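Nesia Opens Its Craft Table Line to Everyone

February 1 is usually a slow time in our shop, so we picked it on purpose. Starting 1 February 2021, you can order the Nesia craft table set straight from us, and I'm so happy to finally be writing this!

I started Nesia because I kept wrecking my kitchen table. Glue, paint, a marker that went right through the newspaper (you know how it goes). So I wanted a cloth with a printed grid that you could throw over any table and not fuss about, plus a few soft foam shapes to poke, stamp, draw on and stack. That's pretty much the whole set. It comes with a tablecloth, a bag of foam cubes in different colors and a little booklet with 15 projects in it, most of them done in under 60 minutes.

We made 900 sets for this first run. Stuteck cut the foam for us and Cullinane printed the cloth, and both of them put up with a lot of emails from me about line thickness. The grid is thin and black on a very pale blue, so you can still read it when the cloth gets a bit rumpled, and it will get rumpled. Mine has smudges all over it by now and I still use it every day.

Sets ship within 2 business days. The Madine store will carry them on the shelf too, starting in May, and we're working on a bigger cloth for classroom tables.

If you write about crafts or teach a class and would like a set to try out, just reply to this release and tell me where to send it. I read everything that comes in, and I'd love to see what ends up on your table.
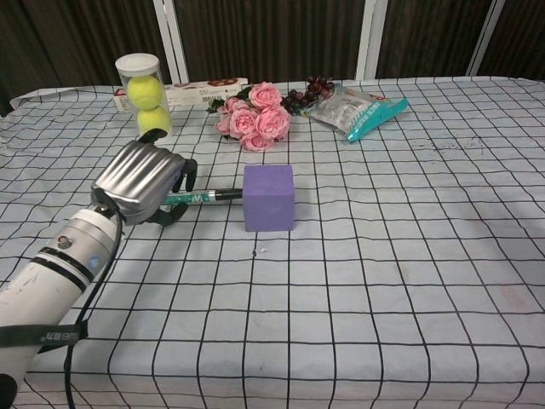
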